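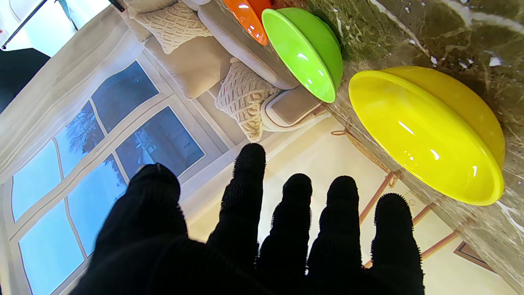 Part 2 of this guide covers the stone counter that separates the kitchen side from the living room, and the treat bowls kept on it. It applies to all Pullport apartments furnished on the Ondivell plan. The counter top is brown marble with cream and white veining. The bowls are plastic, glossy on the outside, and stand in a line along the counter's edge with the sofa on the far side: orange, then lime green, then yellow. This line is called the bowl row in the steps that follow. Read 2.1 to 2.3 before the first set-up in a unit. For a routine turnover, 2.4 and 2.6 are enough.

2.1 Items needed

One yellow bowl, one lime-green bowl, one orange bowl
One sealed refill bag of wrapped candy (Fluster list, line 106)
Two lint-free cloths, one damp and one dry
Hajdu stone soap, or another pH-neutral cleaner approved for marble
A measuring jug marked at 200 milliliters
A kitchen scale reading in grams

Do not substitute glass, metal or unglazed pottery for the plastic bowls. Glass and metal scratch the polish when they are slid, and unglazed pottery leaves rings.

2.2 Preparing the counter

1. Clear the section of counter where the bowl row will stand. Lift objects straight up. Do not drag them.

2. Wipe off crumbs and grit with the dry cloth, working toward the kitchen side so that nothing falls on the carpet or the sofa.

3. Mix one capful of stone soap into 200 milliliters of lukewarm water. Dampen the second cloth in the mixture and wring it out until it no longer drips.

4. Wipe the top in straight passes along the length of the counter. Rinse the cloth in clean water and repeat.

5. Wipe the polished edge separately, using a clean part of the cloth.

6. Dry the top and the edge fully before placing the bowls. Water trapped under a bowl base can leave a dull ring.

CAUTION: Vinegar, lemon juice, bathroom descaler and any product labeled for limescale will etch marble on contact. If one of these is spilled, blot it at once, flush with clean water and report it under 2.7. Do not try to polish the mark out.

Note: The natural pattern of the stone includes small white flecks. Check a suspected chip or spot of dried sugar with a fingertip before cleaning it a second time. Flecks in the stone are level with the surface. Dried sugar stands above it and softens under a damp cloth.

2.3 Positioning the bowls

1. Wash the bowls by hand in warm soapy water. Rinse and dry them, including the underside of each base.

2. Set the green bowl down first, at the middle of the clear section. It is the reference position for the other two.

3. Set the yellow bowl on one side of the green bowl and the orange bowl on the other. Either direction is acceptable, but green stays in the middle.

4. Check that each base sits completely on the stone. A rim may come close to the line of the counter edge. No part of a base may extend past it.

5. Press lightly on the rim of each bowl at the side nearest the living room. If the bowl tips, move it back toward the kitchen side and repeat the check.

The row does not have to be perfectly straight. It should follow the direction of the counter edge and leave enough space between bowls for a hand to lift one without moving its neighbor.

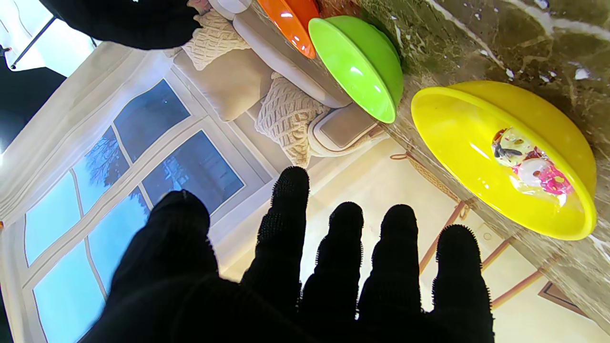 Refill candy is to stay in its bag until the bowls are clean, dry and in position. The bag is carried to the counter unopened and may be stored in one bowl until filling starts. The yellow bowl is the standard holding place, and a clear bag such as the one lying in it lets the printed wrappers be checked through the plastic without breaking the seal. Keep the bag inside the rim. Bags laid directly on the polished top slide easily and are the usual cause of candy on the floor.

2.4 Filling

1. Look through the bag for torn wrappers, loose candy, melted pieces or moisture. Reject the whole bag if any of these is found.

2. Compare the bag with the Fluster list. Check the line number on the carton, then read the ingredients panel on the carton for nuts, milk and gelatin. Copy any allergen onto the counter card.

3. Lift the bag out of the holding bowl. Open it over the bowl, along the top seam, with scissors. Do not pull the bag apart by hand.

4. Weigh the candy for each bowl on the kitchen scale. The limit is 85 grams per bowl, wrappers included.

5. Place the candy in the bowls by hand. Pouring from the bag is faster but often overshoots the rim.

6. Sort according to the fill table in 2.5. Where only one kind of candy has been supplied, use the orange bowl and leave the other two empty.

7. Put the empty bag in the kitchen bin. Fold a part-used bag over twice, clip it and return it to the upper cabinet. Do not leave it in a bowl.

8. Walk to the living room side and look at the row from the sofa. Correct any bowl that is visibly out of line.

CAUTION: Small wrapped candies are a choking hazard for young children. For bookings marked "family," leave all three bowls empty and place the sealed bag in the upper cabinet. Mention the bag on the counter card so that guests can find it.

CAUTION: Do not place unwrapped candy, chocolate-coated nuts or loose sugar pieces in the bowls. Dye from unwrapped candy transfers to the plastic, particularly the yellow, and does not wash out.

2.5 Fill table

Yellow bowl: hard fruit candy, wrapped
Green bowl: mints, wrapped
Orange bowl: soft or mixed candy, wrapped

The table is the default. A guest request noted on the booking overrides it. During October the mint carton is often short, and the green bowl may be left empty without a report.

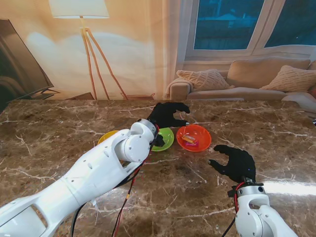

Fig. 2-3. Orange bowl with two wrapped candies, green bowl empty.

2.6 Turnover check

Carry out this check at every change of guest, before the floor is vacuumed.

1. Remove all remaining candy. Candy left in an open bowl by a previous guest is discarded, even if the wrappers are intact.

2. Look under and behind the bowls for empty wrappers. Check the sofa as well, including the gaps at the armrests and the space behind the cushions.

3. Wash, rinse and dry the bowls as in 2.3, step 1.

4. Inspect each bowl for cracks, working from the rim down. Run a dry cloth around the rim. If the cloth catches, set the bowl aside.

5. Wipe the counter as in 2.2, steps 2 to 6.

6. Replace the bowls and refill to the limit given in 2.4.

7. Replace the counter card if it is stained or bent, or if the allergen line no longer matches the carton.

8. Initial the sheet inside the upper cabinet door.

Note: A bowl holding only a few pieces is not a fault during a stay. Top up only at turnover or when a guest asks.

2.7 Faults and remedies

Dull ring on the stone.
Clean once with stone soap and dry. If the ring is still visible, stop and report it as "etch, counter top." Give the position measured from the kitchen end.

Bowl rocks on the counter.
Turn the bowl over and check for grit or dried sugar on the base. If the base is clean, try the bowl elsewhere on the counter. A bowl that rocks in two places is warped and must be replaced.

Sticky film inside a bowl.
Soak in warm water for ten minutes and wash again. Do not use a scouring pad. Scratches dull the gloss and hold dirt.

Bowl faded or stained.
Replace it. Order single bowls by color from Ondivell and keep the old bowl in service until the new one arrives, unless it is cracked.

Color not available.
Leave the position empty. Do not fill it with a second bowl of a color already in the row, as the counter card identifies contents by color.

Candy stuck to the wrapper.
The carton has been stored too warm. Discard the bag and move the rest of the carton away from the oven and dishwasher.

Reflections mistaken for smears.
The polished edge mirrors the bowls faintly. Look along the edge from a low angle, or remove the bowls, before wiping again.

2.8 Storage between seasons

1. Empty, wash and dry all bowls.

2. Stack the bowls only if they nest without force. Place one sheet of kitchen paper between each pair.

3. Store the stack upright in the lower cabinet, away from the hot water pipe. Place nothing on top of it.

4. Return unopened refill bags to the Pullport stockroom. Opened bags are discarded.

5. Leave the counter top bare and uncovered. Plastic sheeting traps moisture against the stone.

Continue with Part 3, Sofa covers and cushions.

Revision 2025-02-27

Search this guide Enter a word or part number Go

Ondivell Furnishing Guides | Contact | Copyright Ondivell, all rights reserved | Back to top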